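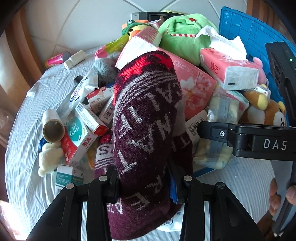 ## Sorting the heap

This is my favourite part of the Baleo home sorting guide! You've tipped every drawer, handbag and bedside basket onto one old bedsheet, and now you get to find out what you own.

1. Work from the top down. Pull off the soft things first (plush toys, odd socks, anything knitted) and give them their own corner.
2. Gather the tissues. Full packets go in one row, and loose crumpled ones go in the bin.
3. Lift out the medicine boxes one at a time and read the expiry date on each.

**Caution:** Never tip tablets from one box into another. Anything out of date goes back to the pharmacy.

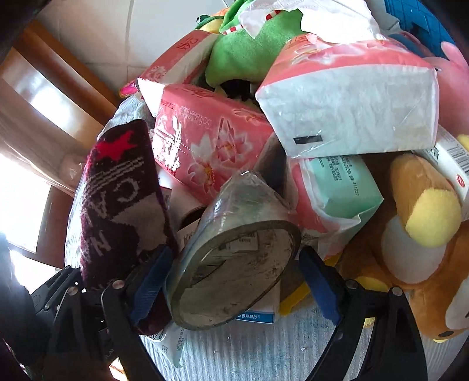 *Eimear Ó Gríofa, guide writer, Baleo*

4. Next come rolls, tubes and anything still in its plastic wrap. Wipe grubby ends with a cloth before they go near the clean tissues.
5. Press the lid of each wet wipes packet shut, or tape it if there's no lid. Store them flat.
6. Socks! Leave singles out until the very end, as partners love to hide at the bottom.

**Note:** A Vikavard tub holds 23 litres, plenty for one heap. If yours is bigger (mine was enormous, and I loved it), split it in two and label both tubs before you start filling.

7. Shake the sheet outside and fold it away for next time.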